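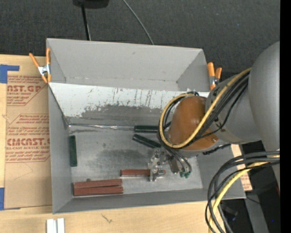

Caderno da célula 2, fevereiro. Registo da demonstração do dia aberto do laboratório Sullerside, destinado à equipa e a quem vier a assumir o posto. A sessão da manhã teve início às 9h40, após a verificação das paragens de emergência e a leitura da lista de arranque por Fouad Mahrous. A tarefa apresentada foi a recolha de blocos de duas cores no interior da caixa cinzenta, com a disposição inicial deixada propositadamente irregular: os castanho-avermelhados junto ao canto da frente, dois deles lado a lado com uma folga em cunha muito estreita, e os verdes distribuídos entre a parede esquerda e a base do painel inclinado. Foi esta folga que suscitou o maior número de perguntas, e com razão, pois um dedo da garra que desça num intervalo dessa ordem tem muito pouca margem lateral.

Visitantes registados à entrada: 43, divididos em grupos por Anayeli Camacho. O primeiro grupo vinha da escola técnica de Fuvard e trazia perguntas preparadas. O segundo era composto sobretudo por pessoal da Stistetti, com interesse declarado na alimentação de peças a granel. O terceiro entrou sem marcação e foi acolhido no fim da manhã, com prejuízo do intervalo.

Parâmetros utilizados

Velocidade máxima da ferramenta limitada a 300 mm/s durante toda a visita. O valor habitual de ensaio é superior, mas ficou acordado na reunião de preparação que não seria reposto com público na sala, mesmo a pedido. Houve dois pedidos. Foram recusados.

Aproximação vertical com abrandamento antes do contacto com o bloco. Pressão do circuito de ar verificada no início e ao meio-dia, sem diferença a assinalar.

Programa em uso: versão da pasta Farouk, sem as alterações introduzidas depois do ensaio longo. Convém recordar que esse ensaio, de 200 ciclos consecutivos, foi feito com as peças alinhadas, pelo que o resultado não deve ser citado a visitantes como indicador do comportamento com peças dispersas. Ouvi a comparação ser feita uma vez durante a manhã e corrigi-a no momento.

Decorrer da demonstração

Primeiro grupo. Três sequências completas. Na segunda, a garra fechou sobre o extremo de um bloco verde encostado à parede esquerda e deixou-o cair dentro da caixa, sem consequências. O programa repetiu a tentativa e concluiu. Os alunos consideraram esta passagem a mais interessante, e foi-lhes explicado como o sistema reconhece uma preensão falhada. Um deles perguntou se o robô sabia que eram blocos. Fouad Mahrous respondeu que o programa procura contornos e orientações, e que a palavra "bloco" só existe no nome da variável.

Segundo grupo. Conversa mais técnica. Perguntaram pelo encaminhamento dos cabos em torno do punho, ponto sobre o qual temos, de facto, trabalho pendente. O cabo amarelo e o feixe preto contornam a cobertura alaranjada e descem depois num arco largo até à parte inferior do posto; em rotações extremas do último eixo, o arco aproxima-se da borda da caixa. Expliquei que o percurso atual é provisório e que a rotação está limitada por programa. Um dos engenheiros da Stistetti sugeriu uma guia articulada fixada ao segundo elo do braço. Fica registada a sugestão, a avaliar.

Foi também perguntado por que motivo a caixa não está aparafusada ao tampo. Respondi que a posição ainda é alterada entre séries de ensaios e que os grampos de mola nas bordas têm bastado para o regime de velocidade em uso. A pergunta é pertinente e a resposta só é válida enquanto esse regime se mantiver.

Terceiro grupo. Duas sequências, encurtadas por falta de tempo. Uma criança pediu que o robô separasse as cores. O programa de hoje não o previa. Anayeli Camacho anotou o pedido e entendemos que a separação por cor deve passar a fazer parte da demonstração seguinte, dado que a classificação já existe e falta apenas definir duas zonas de depósito.

Observações sobre o posto

O painel inclinado apresenta riscos verticais escuros e uma zona gasta, cinzenta, na metade inferior. Durante a preparação, a deteção devolveu por duas vezes um contorno falso nessa zona. A região foi mascarada antes da abertura de portas e o problema não voltou a ocorrer. A máscara é uma solução de recurso: retira ao sistema uma faixa onde pode haver peças encostadas. Proponho a substituição ou a pintura do painel em acabamento mate.

A fita transparente colocada no pé do painel está enrugada e reflete a luz. Retirar e voltar a aplicar, esticada, ou vedar a junta de outra forma.

A folha de acrílico, ainda com o papel de proteção, continua sobre o tampo, à esquerda da caixa. Perguntaram se fazia parte da demonstração. Deve ir para a estante antes de qualquer nova visita. Aproveito para lembrar que a folha presa com fita azul serve de referência ao posicionamento da caixa e não pode sair sem que se marque primeiro o tampo.

Fundo do posto: o revestimento escuro atrás da caixa cumpriu a sua função, sem reflexos na aquisição. Manter.

Organização da visita

A linha de segurança no chão foi respeitada pelos dois primeiros grupos. No terceiro, mais numeroso à frente, foi necessário pedir por duas vezes que recuassem. Recomenda-se barreira física e não apenas marcação.

O som na sala é insuficiente para quem fica atrás. A explicação inicial deve ser dada no corredor, com o braço parado, e a entrada feita depois. O cartaz com as etapas da tarefa estava colado na parede do lado oposto ao público; foi mudado ao fim da manhã.

O questionário em papel foi devolvido por poucos visitantes. A transcrição está a cargo de Anayeli Camacho e será guardada na pasta partilhada, junto deste registo.

Pendentes

Percurso dos cabos do punho: desenho de uma guia, Fouad Mahrous.
Painel inclinado: pedir orçamento para novo painel, ou autorização para pintar.
Marcação do tampo e arrumação das folhas de acrílico.
Zonas de depósito por cor e ensaio com peças dispersas, com o mesmo número de ciclos do ensaio longo, para haver um valor comparável a apresentar.
Resposta por escrito à Stistetti sobre a alimentação a granel. Aguardo os desenhos da peça, prometidos à saída.

Posto desligado às 13h15, ar purgado, chave entregue na receção. A célula fica disponível para os ensaios da tarde com o limite de velocidade ainda ativo; quem o retirar deve assinar na folha do armário.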